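3.2 Collecting the demonstrations

We should say first that most of the work in this paper was done by people sitting in a chair, moving two small handles, and being very patient. Every demonstration in the Nusholm set was given by remote control. The operator sits at a desk with a pair of leader arms, and whatever the operator's hands do, the two follower arms at the table do as well. We had tried guiding the arms directly by hand in our first study, and we were fond of that method, but with two arms a person quickly runs out of hands, and the operators kept leaning into the workspace to see what they were doing.

Three of us gave demonstrations: Petronella Steyn, Marthinus Modise and Lungile Potgieter. Each of them practiced for two afternoons before anything was kept. We did not write a strict script for them. They were told what the finished state should look like and were left to find their own way there, and you can tell them apart in the data quite easily. Petronella likes to settle one gripper completely before she moves the other. Marthinus moves both at once, and his demonstrations are shorter, but he also restarted more often. We kept all three styles in the training set, and we come back to what that did to the learned policy in Section 5.

The set covers six household tasks and holds 3,382 demonstrations after cleaning. A demonstration was removed if the operator called it off partway through, or if the recording from either arm had a gap in it. Slow or clumsy ones stayed in. Fatima Swanepoel went through the whole collection with the Kodgate viewer and marked where each stage of a task begins and ends, and those marks are used later when we score partial success.

The picture frame task gave us the most trouble, and we have grown rather attached to it. A thin frame standing on its narrow edge will tip at a light touch, so the two grippers have to come to it from either side with some care, and a print lying flat on a smooth tabletop offers very little to get hold of. Operators told us that judging the gap between finger and wood through a screen was the hardest part to learn.

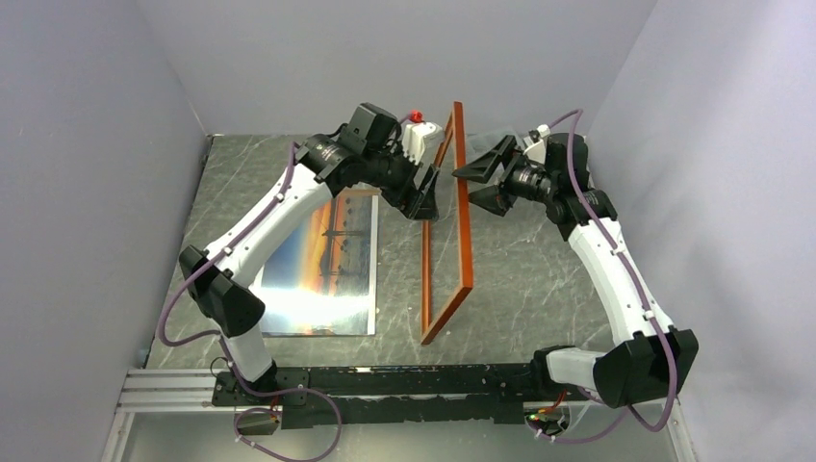 Figure 2. The picture frame task. The empty wooden frame stands upright between the two grippers, with the print flat on the table to its left.

Between demonstrations the operator moved the frame and the print to new starting positions by hand. We gave no fixed grid for this, only the request that both should stay within reach of the arms.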